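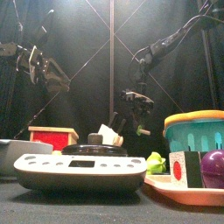

The old version made me open every ticket to find out who was waiting on whom, one customer wrote to us in August, and by the time I had the answer the stand-up was over.

Fakivine by Gronport

Handoff and waiting-time log for software teams

Price: $168 per team, per year
License: one team, one shared board
Delivery: hosted, access by email after payment

Overview

Fakivine records when a piece of work stops being worked on and starts waiting. Most ticket trackers show the column a ticket is in. They are less good at showing that a ticket marked "In review" has had no reviewer since Tuesday, or that a finished change is sitting behind someone else's release.

Each card in Fakivine has a state and a holder. The state is either Working or Waiting. The holder is the person or group that has to act next. When either one changes, the log gets a new line. Reports are built from those lines, and you can read the lines yourself if a report looks wrong.

Fakivine does not replace your tracker. Most teams keep their tracker as it is and link cards to tickets. If you run your whole process on cards alone, that works too, but you will miss things like attachments and release notes, which we don't plan to add.

What the board shows

Cards are sorted by how long they have been waiting, longest first. You can switch to sorting by holder. There is no manual ordering. Customers ask for it fairly often, and the answer for now is that priority belongs in your backlog.

A card turns amber when it has waited longer than 2 working days. The limit can be changed for the whole board or for a single card type. Weekends are left out by default. If your team works on Saturday, turn on the extra day under Board settings, Calendar. Public holidays have to be entered by hand.

Closed cards leave the board overnight and stay in the log.

Hunt (search)

Hunt is the search tool inside Fakivine. It is included in the price. It searches card titles, holders, notes and the log, and it accepts plain phrases such as "waiting on database team" as well as filters.

Searches can be saved and shared with the rest of the team. A saved search can also be sent as a morning email. The email goes out at 8 a.m. in the board's time zone and is skipped when there are no results.

Hunt does not search inside linked tickets. It only sees the ticket title at the time the link was made. If the title changes later, use Refresh link on the card.

Iven (import)

Iven brings in cards from a CSV file. You need a column for the title and a column for the holder. A start date is optional. Cards without one are treated as new on the day of import, so their waiting time begins at zero.

Run the preview before the real import. The preview lists rows with missing holders, repeated titles and dates it can't read. Rows with errors are left out of the import and saved to a separate file so you can fix them and try again. An import can be undone until the first imported card is edited.

Limits

A board can hold up to 998 open cards. Closed cards don't count toward the limit. If you are close to it, the board is probably holding your backlog as well as your current work, and the backlog is better kept elsewhere.

Each license includes 2 administrator accounts. Regular member accounts are not limited. Guests can read the board and add notes but can't change a holder.

Reports

Waiting time by holder
Waiting time by card type
Handoffs per card
Oldest open cards
Cards that went back to an earlier holder

All reports can be exported to CSV. Charts can be saved as PNG files. The report on waiting time by holder can be hidden from guests, and by default it shows groups and leaves out individual names. An administrator can change this. Please talk to the team first. A report showing that reviews are slow usually says something about how many reviews are being asked for, and it is easy to read as a score for the reviewer.

Requirements

A current desktop browser. The board can be read on a phone, but Board settings and Iven need a wider screen. Sign-in is by email link or through your company's single sign-on. Setting up single sign-on takes an administrator on your side and a support request on ours.

Changes in this version

Holder now appears on the front of the card.
Waiting time can be paused with a written reason.
Hunt finds words inside pause reasons.
Fixed: cards reopened after closing lost their earlier log lines.
Fixed: time zone changes moved the amber limit by a day for some boards.

Renewal and cancellation

Licenses renew every year. You can turn off renewal at any time under Account, Billing, and the board stays available until the end of the paid period. After that it becomes read-only, and the log can still be exported. To have a board deleted sooner, send a request from an administrator account.

Related items

Iven column guide (free download)
Fakivine additional administrator account
Fakivine board for a second team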